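Section 3: Fitting the Replacement Spindle Cartridge
Wednesday, August 1, 2018
By the Technical Publications Office, Bestemen Machine Tools

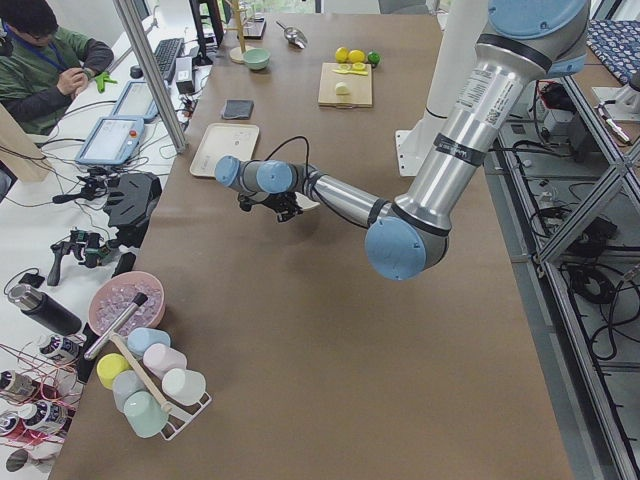
This section applies to Zukard vertical machining centres supplied with the belt-driven headstock. It replaces the instructions issued in April. Removal of the old cartridge is covered in Section 2 and must be completed before work begins.

CAUTION: The cartridge weighs 38 kg. Use the lifting eye and a rated sling. Do not lift by the drawbar housing.

3.1 Preparing the headstock

1. Isolate the machine at the main switch, lock it off and release the air supply.
2. Clean the headstock bore with a lint-free cloth and a light solvent. Do not use abrasive paper.
3. Check the bore face for burrs. Raised metal may be dressed with a fine oilstone, after which the bore must be cleaned again.
4. Apply a thin film of spindle oil to the bore. Grease is not suitable.

3.2 Installing the cartridge

5. Remove the transit cap and compare the serial number on the flange with the number on the inspection sheet. If the two differ, stop and contact the Jekville service office.
6. Raise the cartridge until the pilot diameter enters the bore. It should slide home under hand pressure. If it binds, lower it and start again – do not draw it in with the flange screws.
7. Turn the flange until the coolant port lines up with the drilling in the headstock.
8. Fit the flange screws finger-tight, then tighten them in a diagonal sequence to 15 Nm. Repeat the sequence at 29 Nm.

Note: Screws removed from the old cartridge must not be used again. A new set is packed with the Lysenko seal kit.

3.3 Refitting the belt and checking run-out

9. Refit the drive belt and set the tension as shown on the plate inside the belt guard.
10. Place the test bar in the taper and clamp it. Rotate the spindle by hand and record the run-out at the nose and at the end of the bar. Both readings must fall within the limits on the inspection sheet.
11. Refit the belt guard and restore the air supply before removing the lock from the main switch.

CAUTION: Do not run the spindle with the taper empty. The drawbar springs may be damaged.

3.4 Running in

12. Clamp a balanced tool holder and run the spindle at the lowest programmed speed for 15 minutes.
13. Raise the speed in the steps listed in Appendix B, checking the temperature of the front bearing housing at each step. If it exceeds 38 °C during the first step, stop the spindle and allow it to cool before repeating the step.
14. Enter the final temperature and both run-out readings in the machine log.

Where the run-in has been interrupted for more than one shift, return to step 12. Alignment of the tool changer is described in Section 4.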